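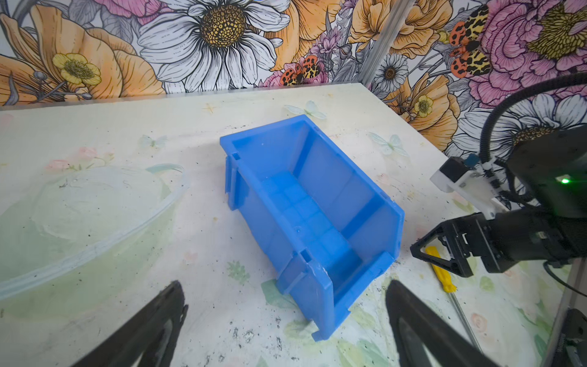
Nikau Pearce wants the small blue bins gone altogether and everything on pegs, and wrote as much under my last entry. His argument is that a screwdriver on a peg shows when it's missing, and one in a bin doesn't. I agree with him for pliers and wrenches. For screwdrivers I'd like to give the bins until the end of October and then decide.

The bins are the stacking kind, open and sloped at the front. With the rest of a stack on top you can still get a hand in from the slope, so I want the long drivers kept to the top bin only. The short-handled ones can go lower.

Bench sort, started after lunch

1. Clear one table completely before sorting anything onto it. Fouad and I tried it last month with half the old stuff still there and ended up with two piles of the same thing.

2. One bin at a time. Tip it out, wipe the ribs in the floor (grit sits between them), put it back down with the open end facing you.

3. Screwdrivers go in shaft first, handle toward the opening. The yellow-handled ones are all bench drivers and stay in this room. Anything marked Drovine goes back to the other shop.
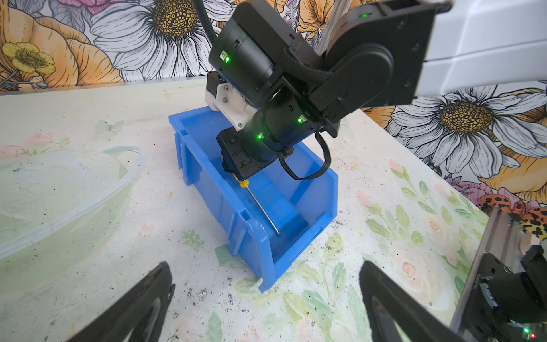 4. Loose screws don't go in with the drivers. They go in the jars on shelf 26, and the odd ones in the tin.

5. Label the front lip last, when the contents have stopped changing. Chak-lun has the label tape. Last time I labeled first and had to peel off more than 40.

Count at the end of the afternoon: 142 hand tools on the list, all but the two Yupin has out on the Cetulano job. She'll sign them back in herself.

Still to do - find lids for the jars, ask Alfie if the order for extra bins (no. 3671) went through, and measure the wall by the door in case Nikau gets his pegs.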